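Mesita de noche Fevdale, tres cajones, gris oscuro

Llevo ya unos meses con ella y me habían pedido opinión por el grupo, así que la dejo aquí y así no la repito diez veces. Escribo rápido, perdón por las faltas.

La compré en Rovier, por la web. 2259 pesos más envío. La otra candidata era la Skemier, 3534, también con tres cajones y guías con freno, pero me pareció mucho dinero para algo donde voy a poner un vaso de agua y el cargador. Había una tercera de 1351, sin marca, con patas altas y un solo cajón. Descartada. Necesito cajones.

Montaje. Hora y pico, yo solo, con una pausa para cenar. Las instrucciones son dibujos y en el paso de las guías el dibujo es malísimo, no se distingue la izquierda de la derecha. Monté dos al revés. Desatornillar, volver a empezar. Consejo: fijarse en la letra grabada en el metal, muy pequeña, cerca del tope. Los tornillos venían justos, ni uno de repuesto. Hace falta destornillador de estrella propio, el que traen es de juguete.

Lo bueno: los cajones. Frentes lisos, sin tirador, que era lo que yo buscaba porque en el pasillo entre la cama y la pared me enganchaba el pantalón con los pomos de la anterior. Se abren metiendo los dedos por el borde. Al principio raro, a la semana ya ni lo piensas. El de arriba lo dejo para lo de cada noche, el del medio para cositas (un platito redondo para anillos y monedas va perfecto, no baila mucho al cerrar), y el de abajo para lo que no quiero ver.

La tapa es gris muy claro, casi blanca, y sobresale un poco por delante y por los lados. Tiene un rebordecito. A favor: el boli no rueda hasta el suelo. En contra: el polvo se queda en el borde y hay que pasar el trapo con la uña.

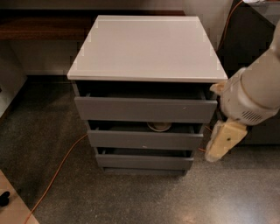

Aurel Buzatu comenta que la suya, mismo modelo, le salió con el cajón de abajo durísimo y que lo arregló con cera de vela en las guías, dos pasadas, y que desde entonces va suave. También dice que no la pongan pegada a la pared si el rodapié es grueso, que queda coja. Lo de la cera lo probé en el mío y sí, mejora. Lo del rodapié no me afecta.

Lo malo, que lo hay. El gris oscuro marca todo. Un roce con el anillo y ya se ve una rayita clara en el frente. Con un paño humedo se va casi siempre, casi. Los cajones no tienen freno, si los empujas fuerte suenan, y a las dos de la mañana se entera toda la casa. Y con los tres abiertos a la vez y peso dentro la noto inclinarse hacia delante. Trae un anclaje para pared, lo puse tarde, ponganlo desde el principio si hay niños.

La base va metida hacia dentro y apoya en el suelo, sin patas. La escoba no entra por debajo, pero tampoco las pelusas.

Envío: el paquete llegó con una esquina aplastada, la tapa bien por suerte. Escribí a Rovier igual por si acaso y contestaron al día siguiente, correctos.

¿La volvería a comprar? Sí, a ese precio. Si la Skemier baja en mayo con las rebajas me lo pienso para el otro lado de la cama, aunque entonces no harían juego y ya me conozco.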